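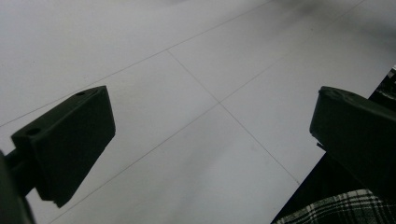
4. Setting up the water leak sensor

4.1 Before you start

Read this section one time to the end before you put the Cluleo sensor on the floor. The sensor must be paired with the Joo hub first (see section 3). If the hub light is not steady green, go back to section 3 and finish it.

You need:
the sensor
the battery, packed separately in the small bag
the probe cable, only if you want to measure in a narrow place
a dry cloth
the Brover app, already installed on your phone

Note: The sensor is made for hard and flat floors. On carpet the contact feet do not touch the surface correctly, and the alarm can come late or not at all.

4.2 Choosing the place

Water goes to the lowest point of the room, and this point is often not where you expect it. Most bathroom and laundry floors have a small slope to the drain. Check the slope with a level, or pour a spoon of water and look which way it runs. Dry the floor after this test.

Good places are:
beside the washing machine, on the side of the supply hose
under the sink, near the shut-off valve
next to the water heater, but not under the relief pipe

Do not put the sensor in the shower area or where you mop every day. It will give many false alarms and the battery will be used up quickly.

4.3 Inserting the battery

1. Turn the sensor upside down and turn the cover to the left until it stops.

2. Put the battery in with the plus sign up. Do not touch the two metal springs with a tool.

3. Close the cover. You must feel a click. The light blinks blue for 5 seconds.

Caution: If the rubber ring is not in its groove, the sensor is not protected against water. Check the ring each time you open the cover.

4.4 Placing the sensor

1. Clean the floor at the chosen place with the cloth. Soap that has dried on the floor can conduct electricity when it becomes damp.

2. Put the sensor down with all contact feet on one tile. If one foot stands in a grout line, it sits lower than the others and the sensor can rock.
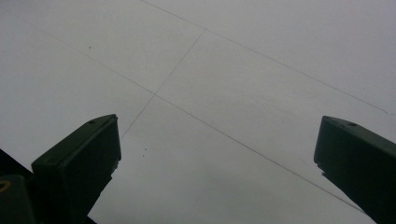 3. Press lightly on each side of the sensor. It must not move. If it moves, turn it a little or choose another tile.

4. In the app, open Devices, choose the sensor and press Save position. Give it a name that everybody in the house understands, for example "Laundry left."

Note: The distance to the hub can be up to 70 feet inside the house. Thick walls make it shorter. If the app shows only one signal bar, move the hub and not the sensor.

4.5 Testing the alarm

1. Wet a finger and touch two of the contact feet at the same time.

2. Wait. The alarm sounds after a few seconds and the app shows a message.

3. Dry the feet with the cloth. The alarm stops by itself within 90 seconds. To stop it sooner, press the button on the top.

Repeat the test every month. We recommend also to repeat it after you change the battery.

Caution: The alarm is loud. Do not hold the sensor near your ear during the test.

4.6 Using the Plorkness valve

If you have the Plorkness shut-off valve, you can let the sensor close the water automatically. Open Rules in the app, choose the sensor, then choose Close valve. Installation of the valve is described in section 6.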